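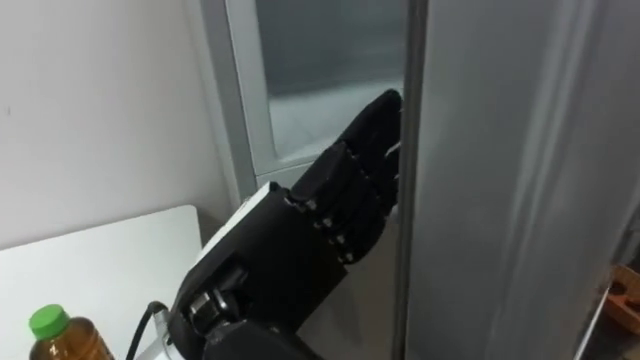
A robotic hand with its fingers hooked around the edge of a partly open refrigerator door.

Wednesday, May 20, 2026
By the Jatilico automation desk

The refrigerator door is a poor task for a joystick. Anyone who has tried to open one through a remote arm knows the difficulty: the fingers have to find a narrow gap, the pull has to follow an arc, and the operator feels none of it.

Most programs still teach this task by remote control. The argument for it is sound as far as it goes. The commands recorded during a demonstration are commands the robot can carry out, and the camera sees what it will see later, with no human arm in view. Nothing has to be translated from one body to another.

The cost is in the quality of the motion. At the Fullthorpe test kitchen we recorded 300 door openings by remote control in January, and 196 were fit to keep. The rest contained stalls, regrips and sideways loads on the fingers. A model trained on those will learn to stall and regrip.

Guiding the arm by hand has the opposite profile. The person feels the seal let go and eases off. The path comes out smooth. But the person also stands in the camera's view, and some of the force that moved the door came from a human shoulder and never appears in the motor record. Fingers are harder still - few people can pose several robot digits and steer a wrist at once.

My view is that the choice should be made by contact phase. Reaching toward the door is free motion, and remote control handles it well. From the moment the fingers close on the edge, the arm should be guided by hand, then the recorded path replayed on the robot alone with the cameras running. The replay is what goes into the training set. If it fails to open the door, it is discarded.

The Salameh group objects that replay doubles the time per demonstration. It does. Their set at Firnisthorpe holds 2,000 remote episodes, and I would trade a good part of it for 30 clean replays per appliance. That preference is untested at scale, and it may not hold for light objects, where a bad grip costs little.

For heavy doors with a tight seal, I would want the replay figures published beside the raw episode count before accepting either number.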